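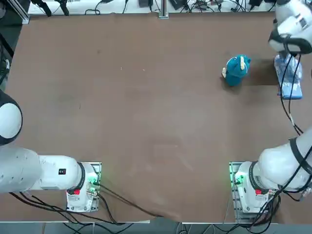

The Day the Robot Arm Forgot Where It Was

Have you ever woken up in the dark at a friend's house and walked smack into a wall? You were so sure the door was right there! In your head you were in your own bedroom, and your feet believed your head. Ouch.

A robot arm can do the very same thing. I know because I watched one do it, and I jumped so high I spilled my juice (yes, grown-ups drink juice at work).

I work with a pair of robot arms that are fixed to a table. We call the job Ridgeway. The arms practice picking up soft toys and putting them in a tray. For you that's easy. You've been picking things up since you were a baby. For a robot it takes practice, and then more practice, and then you change the toy and it has to practice again. By December our arms had done 2,455 tries, and I was feeling pretty proud of them.

Then, on the very next try, the right arm went wrong. It was supposed to float down slowly over a toy and squeeze it. It started out fine. Then it gave a little twitch, swung way out to the side, and banged its wrist on the table. BONK! The toy went flying onto the floor.

My friend Efe Jibrin was sitting closest to the big red stop button, and he smacked it right away. Both arms stopped.

So what happened?

Let me tell you how an arm knows where it is. Close your eyes and touch your nose. You can do it, right? You didn't need to look. Your muscles and joints send messages to your brain all the time, saying things like "elbow bent" and "hand up high."

A robot arm has joints too, a bit like your shoulder, elbow and wrist. Inside each joint on our arms is a small part called an encoder. (Say it: en-CO-der.) Its job is to measure how far the joint has turned. It sends that number down a cable to the computer, hundreds of times every second. The computer looks at the numbers and decides what to do next.

Now, what if a message doesn't get through?

That was our trouble. One of the cables on the right arm had been rubbing against a joint, bending back and forth, back and forth, every time the arm moved. Try bending a paper clip like that and see how long it lasts! Inside the cable, one of the thin metal wires had cracked. When the arm was in most places, the two broken ends still touched and everything worked. When the arm reached out over one corner of the table, the ends pulled apart and the numbers got scrambled.

The computer thought the elbow was bent much more than it really was. "Oh no," it said (well, computers don't talk like that, but pretend), "I'd better straighten that out!" And it pushed the elbow straight, hard and fast. It was only trying to fix a problem that wasn't there. Just like you and that wall.

Finding the crack took us ages. From the outside the cable looked perfectly fine! Efe held the arm and moved it very slowly with the motors off while I stared at the numbers on the screen. 41, 42, 43, 44... then suddenly 600. An elbow can't do that! Efe moved it back a tiny bit and the number was good again. We did that over and over, giggling a little, because after a whole afternoon of searching you get silly.

We made three changes after that.

First, we put in a new cable and gave it a loose, roomy loop so it doesn't get tugged or pinched.

Second, we taught the computer to be suspicious. If a number jumps too far in one go, it doesn't believe it. It stops the arm and puts a message on the screen so one of us can come and look.

Third, we now check the cables every 3,000 tries, even if everything seems fine. I have a chart for it with stickers. The stickers were my idea.

Was anybody hurt? No, and there's a good reason. We have a rule that when the motors are on, hands stay off the table. No quick grabs, even if a toy is about to fall off the edge. If Efe had been reaching for that toy, the arm could have hit his hand, and those arms are heavy! A robot arm doesn't feel mad or mean when it bumps something. It may not even know you're there.

So if you ever get to visit a real robot, ask where the stop button is before you ask anything else. The people who work there will like you for it.

And the toy? It got picked up, dusted off and put back to work. It has been dropped plenty of times since then, mostly by me.

Something to try at home: Ask a grown-up to help you clear some space on the floor. Close your eyes and have your grown-up call out "Left arm up!" or "Bend your knee!" Do what they say, and now and then have them fib about where your arms are. "Your arm is down!" they might say, when it's really up. Can you tell they're fibbing? Of course you can! Your body checks the message against what it feels. Our robot had to learn how to do that.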